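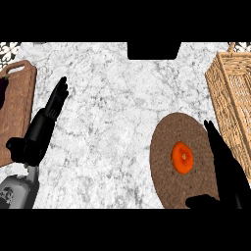
Page 17 of 401

Home > Land and Water > Permits and Public Notices

How do I write a comment on a wetland fill permit that somebody will really read?

Asked 29 April 2024 in Permits and Public Notices
Tags: wetlands, public comment, permits, streams

I live on the east side of Soltwood, a little way up from Drodel Creek. A company called Metano Storage has applied to fill part of the wet ground beside the creek so it can put in a second driveway and a parking area off Khosravi Road. The notice is posted on the state site as application 1612 and it says 3000 square feet of wetland would be filled. There's a comment period open and I would love to take part! I've never done anything like this, and I'm finding the whole thing way more interesting than I expected. I printed the plans and went over them with highlighters last night until I couldn't see straight.

What I know so far: the wet area is mostly sedges and skunk cabbage with a few red maples. In February the water stood right up to the shoulder of the road for most of a week. I have wood frogs calling down there every spring, plus what I'm pretty sure are spotted salamanders crossing the road on rainy nights. I have some phone pictures of the frogs' egg masses, though they're not great.

What I don't know:

Is a personal letter any use, or do they only listen to scientists and lawyers?

Does it help to get a bunch of neighbors to sign the same letter?

Can I ask for changes to the plan, or do I have to say yes or no to the whole thing? I'm not against the company. They've been decent neighbors and I can see why they want trucks to be able to pull through. I just think the driveway could go somewhere else.

Any tips on format would be great too. Thanks so much, I've been reading this section for days and everybody here is so helpful.

3 answers

Answer 1 (marked as most helpful)

Yes, write it! A letter from somebody who lives up the road and has watched a place through the seasons can put things in the file that aren't there yet. The reviewer may get out to the site once, on a dry afternoon, and the applicant's consultant may have been there on a couple of days in late summer. You've seen it in February with water up to the road. Please put that in.

I've written a good number of these over the years, a few of them terrible, so let me pass along what I'd do.

Start by reading the rule the permit falls under. The notice should name it. Somewhere in that rule, or in the application form itself, there will be a list of what the agency has to look at before it decides. It varies from state to state, but you'll usually find something on flood storage, water quality, wildlife habitat, and whether there's a practical way to do the project with less damage. Print the list and use it as your outline. Put each thing you know under the heading it belongs to. If you know nothing that fits a heading, skip it.

Your standing water goes under flood storage. Say where you stood, what month it was, how far up the shoulder it came and how long it stayed. If the plans show a culvert under the new driveway, look for its size and for any drainage calculation that goes with it, and ask in your letter what storm it was designed for.

Your frogs go under habitat. Wood frogs and spotted salamanders are breeders in what a lot of states call vernal pools -- pools that fill in late winter or spring and usually dry up by the end of summer -- and in some states those get extra protection, with a buffer around them. Find out if yours is one. If it is, check whether the application mentions a pool at all. A survey done in August can easily miss one. Egg mass photos are terrific evidence even when they're blurry, as long as you write down the date and mark the spot on a map. Stay on your own land or the public road while you're taking them.

Now the part you asked about, changes to the plan. Absolutely ask for them! You don't have to pick yes or no. Many wetland programs work through avoid, minimize and compensate, in that order. First the applicant is supposed to show they looked at ways to keep out of the wetland, then at ways to shrink the impact, and only after that do they get to talk about making up for it someplace else. So look for a section in the application called "alternatives analysis" or something close to it. If it's one paragraph long, say so and ask for a real one. Then give your own idea. Could the driveway come in along the higher edge of the lot? Would the trucks fit through one wider entrance in place of two? Could the parking be moved behind the building? You don't need to be an engineer to ask, and sometimes the answer comes back as a revised plan, which is about the nicest feeling in the world.

For format, I keep it plain:

Put the application number, the applicant's name and the location at the top. Mail gets sorted by those.

One sentence on who you are and where you live relative to the site.

One sentence on what you want. Something like: I am asking the department to require a full alternatives analysis before it acts on this application.

Your points, each with its own short heading.

Your requests again, as a list.

Your name, address and a phone number.

Two pages is plenty. Attach the map and photos at the end and number them so you can refer to them in the text.

Send it by whatever method the notice gives, and check whether the deadline is for receipt or for the postmark. I got burned on that one and I'm still mad at myself. If you email it, ask for a confirmation.

One more thing. Ask in the same letter to be put on the notification list for any revisions, hearing or decision. Some states also limit appeals to people who commented during the open period, so your letter may be keeping that door open for you too. Worth checking before the deadline.

Have fun with it. You sound like just the person to do this.

Comments on this answer

The heading trick is gold. I did a comment last year as one long paragraph and I cringe thinking of whoever had to read it.

Could you say more on "compensate"? Is that where they pay into a fund?

(Reply from the answerer) Sometimes. It can be paying into a fund, buying credits from a mitigation bank, or building or restoring wetland on another site. If the application proposes any of those, ask where it would be. Credits two watersheds over don't do a thing for Drodel Creek.

Answer 2

Get as many signatures as you can. Numbers are what count. We did a form letter for a gravel pit and had the whole street send it and the pit got turned down. Also call your state rep.

Comments on this answer

I'd be careful with this one. It's great to have neighbors involved, but identical letters often get grouped together and answered once. If people are willing to write even three sentences of their own on what they've seen, that goes further. Where numbers can matter is in asking for a public hearing. Some programs will hold one if enough people request it in writing, so a short signed request for a hearing is a good use of a petition.

Ok fair, I don't know for sure that the letters did it. There was a traffic thing too.

Calling the rep is fine but do the letter first. A phone call to a legislator doesn't land in the permit file.

Answer 3

Adding on to the first answer, which I love. Go look at the file! You can nearly always see more than what's posted with the notice. The online version is often just the summary sheet and one drawing. The full application may have the wetland delineation report with the data sheets, the soil notes, the drainage design, letters between the company and the agency, sometimes photographs. Call or email the permit reviewer named in the notice and ask how to see it. The reviewers I've talked to have been really pleasant, and one spent half an hour showing me how to read contour lines.

When you get the delineation, find the map with the line on it and compare it to the ground as you know it from the road. Check the date of the field work. See if the line follows the low area you described or cuts across it. If your February water was well outside the line, that's worth a polite sentence, but don't claim the line is wrong just on that. Upland can hold water for a few days after snowmelt, and wetlands are mapped on soils and plants as well as water. Just ask that the boundary be checked in the growing season.

Don't forget the town. A state permit is usually only one piece. Soltwood may have its own conservation board or planning board review for a second driveway, and the road department might have to sign off on the curb cut onto Khosravi Road. Those meetings are open and they're small. I went to one in my own town to complain and ended up staying for the entire agenda, including the sign ordinance.

And since you say the company has been decent, have you thought about talking to them? A note to the manager saying you've got salamanders crossing there and have an idea for the driveway might get you a walk around the lot. Send your comment anyway and don't let the deadline slide while you're waiting to hear back.

Comments on this answer

(From the asker) Oh wow, thank you all! I emailed the reviewer and she's sending the whole file. I also looked up the vernal pool rule and we do have one, with a form you can fill out to report a pool. There is no mention of a pool in the summary. Question -- does the pool form go in with my comment or separately?

Both. File the form with whoever handles it and attach a copy to your comment, so the permit reviewer can't miss it. Make a note of the date you filed.

(From the asker) Doing that tonight.

Related questions

What does "practicable alternative" mean on a permit form?

Can I request more time to comment?

Who maintains a culvert under a private driveway?

Telling wood frog eggs from spotted salamander eggs

Next page: 18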